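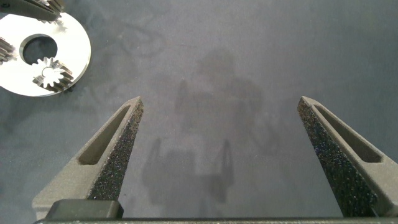 Two gripper fingers with slotted outer faces.

A spur gear is a wheel with straight teeth cut parallel to its axle. It is the simplest kind of gear and one of the oldest still in common use. Two spur gears mesh only when their shafts are parallel and their teeth are the same size.

The ratio between two gears depends on their tooth counts. A gear with 20 teeth driving one with 80 turns it at a quarter of the speed, with four times the torque, less friction. Outside gears in mesh turn in opposite directions – an idler placed between them restores the original direction.

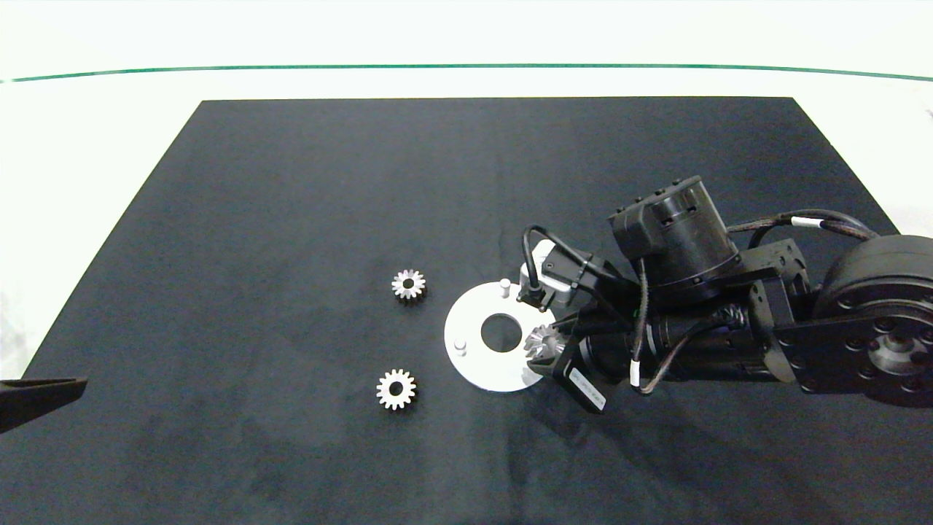 Nambiar, October

Spur gears are noisy at high speed, as each tooth meets its partner along its full width at once. Helical gears run more quietly but push sideways on their bearings. Steel is usual for heavy loads, while brass and nylon are found in clocks, toys and printers.

See also: Bevel gear, Rack and pinion, Worm drive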